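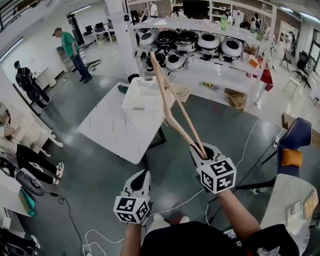

Foto: Pin-yu Lui

Handgreifer mit Würfelmarkern: Posenschätzung aus zwei Perspektiven

In den letzten Wochen habe ich die Auswertung für unser Greiferpaar neu aufgesetzt. Jeder Greifer trägt am Gehäuse einen Würfel mit Referenzmarkern, die Kopfkamera liefert die Außenansicht, die Greiferkameras liefern die Nahansicht. Die Frage war, wie viel die Kopfansicht zur Trajektorie beiträgt, wenn lange, dünne Teile aus Holz im Griff sind und Teile der Umgebung verdecken.

Datenbasis sind 509 Demonstrationen aus dem Mai, davon 26 zurückgehalten für den Test. Aufgezeichnet wurde in Vetholm, die Synchronisierung stammt von Chia-hao Sin. Trainiert wird über 300 Epochen, mit 3 Startwerten je Variante.

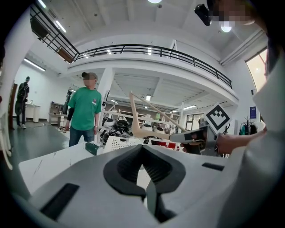
Kategorie: Robotik / Messmethoden

Die Nahansicht allein driftet, sobald das Objekt gedreht wird. Mit Marker im Bild des jeweils anderen Greifers lässt sich die relative Pose direkt stützen — allerdings nur, solange der Marker nicht zu schräg steht. Reflexionen auf dem polierten Boden erzeugen zusätzlich falsche Merkmale; die filtere ich derzeit über eine feste Maske.

Offen ist die Gewichtung beider Quellen. Der Ansatz von Hsieh setzt sie konstant, ich teste eine Variante mit geschätzter Kovarianz. Skripte liegen im Plalano-Repository, Zweig »wuerfel«.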